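Robótica Aplicada — Apontamentos da aula 7
Comparação de garras de dois dedos: protocolo e critérios

Responsável pela parte laboratorial: Eetu Huttunen

7.1 Objetivo

Comparar duas configurações de garra paralela em tarefas de manipulação de louça. A configuração A (Starnby) usa almofadas lisas de elastómero; a configuração B (Grikstead) usa almofadas texturadas. A cinemática dos dedos é idêntica nos dois casos, pelo que as diferenças observadas devem ser atribuídas ao contacto.

7.2 Modelo de contacto

Para uma preensão com dois contactos opostos, com atrito de Coulomb, a condição de não escorregamento sob o peso próprio é

2 μ N ≥ m g

em que N é a força normal em cada almofada. Numa taça segura pelo bordo, o centro de massa fica afastado da linha que une os contactos e surge um momento que o modelo pontual não suporta. Usa-se então o modelo de dedo mole, com limite de torção proporcional a N. A textura altera o μ efetivo e também a área real de contacto — os dois efeitos não se separam com este ensaio.

7.3 Protocolo

Cada configuração executa 50 preensões por objeto. A abertura inicial é de 100 mm. A aproximação faz-se com um dedo por dentro e outro por fora do bordo, sem apoio da outra mão. Regista-se:

a) contacto prematuro de um só dedo;
b) escorregamento durante a elevação;
c) deslocamento dos objetos vizinhos na pilha.

O conjunto completo, recolhido em janeiro, tem 1.221 episódios válidos. Foram excluídos os episódios com perda de sincronismo entre a câmara e o controlador Jenda.

7.4 Contacto assimétrico

Quando só uma almofada toca no objeto, a força não é equilibrada pela outra e a peça tende a deslocar-se ou a rodar sobre o apoio. Em louça empilhada, o caso mais sensível é o da taça inclinada, encostada a outra peça.

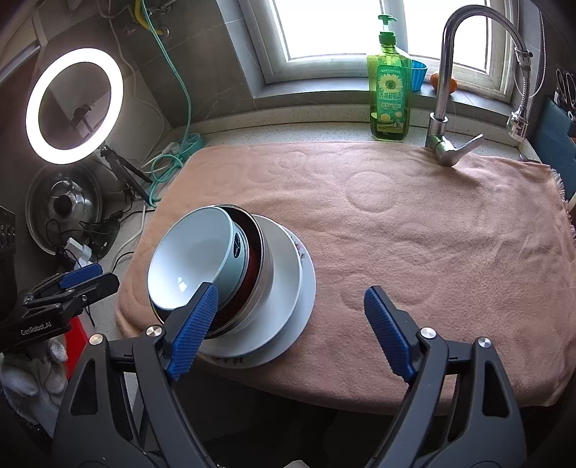 A correção faz-se por translação lateral da garra antes do fecho, até a folga ser semelhante dos dois lados. O fecho com folgas desiguais só é aceitável se o objeto puder deslizar livremente; sobre tecido turco o atrito com a base é elevado e essa hipótese deve ser verificada caso a caso.

7.5 Trabalho para a próxima aula

1. Deduzir o momento máximo suportado no modelo de dedo mole em função de N.
2. Ler o capítulo 2 da sebenta de Hidayat (contacto com superfícies curvas).
3. Propor um critério para detetar o contacto prematuro apenas a partir da imagem da câmara da garra. Indicar os casos em que o critério falha — superfícies polidas incluídas.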